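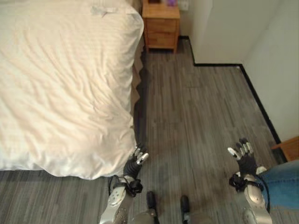

Levcombe sets new standard for furnished lets

Landlords who let furnished rooms in Levcombe will have to meet a new local standard from October, after councillors approved a scheme covering beds, bedding, storage and the information given to tenants on the day they move in.

The Levcombe Furnished Lettings Standard applies to any room or flat advertised as furnished and let for longer than 8 weeks. Holiday lets and rooms in a landlord's own home are outside the scheme, although owners of both may join if they wish. Registration will open in June and will cost £50 for each property. The fee covers the first inspection and a certificate, which must be shown to a prospective tenant on request.

Housing officers began work on the scheme after a rise in complaints from tenants in the streets near the Cliltdale campus, where many older houses have been divided into single rooms. Most of the complaints did not concern repairs to the building, for which the council already has powers. They concerned what was in the room. Tenants reported mattresses that were stained or had lost their shape, wardrobes that could not be closed, and deposits withheld at the end of a tenancy for damage which they said had been present when they arrived.

The council received 300 replies to its consultation, from tenants, letting agents and owners. A majority supported a written standard. A smaller number of owners objected to the cost, and several asked that the scheme remain voluntary. The council has decided that it will be voluntary for the first year for owners with a single property, and compulsory from the start for all others.

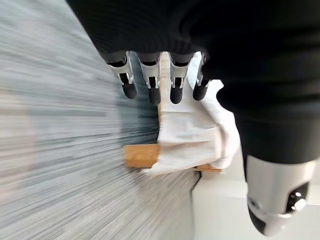

Under the standard, each furnished bedroom must contain a bed with a sound frame, a mattress in clean condition, a place to hang clothes, at least one drawer for the tenant's sole use and a surface beside the bed suitable for a lamp. Mattresses must carry the fire safety label. An owner who supplies bedding must supply it freshly laundered at the start of each tenancy, and must state in the inventory whether it is to be washed before it is returned. An owner who does not supply bedding must say so in the advertisement.

There is no requirement to provide curtains of a particular kind, but windows must be capable of being covered. An earlier draft also set a minimum size for bedside furniture. This was removed after agents pointed out that many smaller rooms could not meet it.

Floors have been given a section of their own. Carpets must be cleaned between tenancies where the outgoing tenant has lived in the room for a year or more. Hard floors must be free from loose boards or raised edges, and any rug placed on them must lie flat. Inspectors will look beneath the bed as well as around it, as damp and damaged flooring are often missed there.
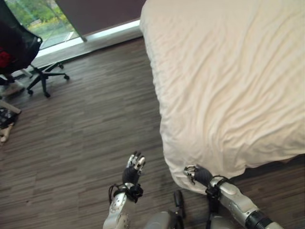
Bedding and flooring are both covered by the new standard.

The inventory is likely to bring the greatest change for landlords. At present there is no set form, and the documents seen by housing officers varied from a single line to a bound report. From October, registered owners must use the council's own form or one that contains the same headings. It must be signed by both sides within 7 days of the tenant moving in. A tenant who disagrees with an entry may write a note beside it, and the note will form part of the record.

The form was drawn up with Fitholm, a housing advice charity based in the town, and tested over the winter with a group of owners and tenants. Fitholm said that the test had shown the value of plain wording. Terms such as "fair" and "good" were understood differently by each side, and they have been replaced with short statements about condition – for example, "marked but usable" or "needs replacing before the next tenancy".

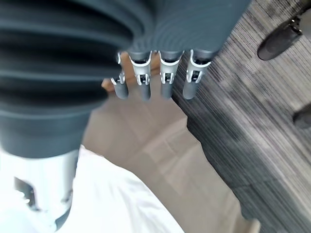 Photographs may be attached to the inventory but will not replace the written entries. Guidance issued with the form asks that each item be recorded on its own, in good light and from close enough for its surface to be judged. It notes that ribbed or ridged materials need particular care, as the grooves fall into deep shadow while the raised parts look paler, and a picture alone may leave both sides unsure whether a darker line is a mark. In such cases the written entry should state which it is. Photographs should be dated and a copy given to the tenant.

Inspections will be carried out by Mishra, a property survey firm appointed for an initial term. Its inspectors will give owners notice of each visit and will write to the tenant separately where a room is occupied. A tenant may ask for the visit to take place at another time, and may be present throughout. Inspectors will not open drawers, bags or cupboards in use by a tenant without permission.

Where a property falls short, the owner will receive a list of the work required and a date by which it must be done. A second visit is free of charge. Further visits will be charged at cost. The council may remove an owner from the register if the work is not carried out, and details of any removal will be published on its website.

Letting agents in the town have given the scheme a cautious welcome. Their local association said that its members would help owners to register, but asked the council to make sure that inspections were not delayed during the late summer, when most student tenancies begin. The council said that properties near the Cliltdale campus would be visited first for that reason.

Copies of the standard and the inventory form are available from the housing desk at the town hall and from the main library. Large print versions can be requested at either. A drop-in session for owners will be held at the library in May, from 6pm, and a separate session for tenants will follow once registration has opened.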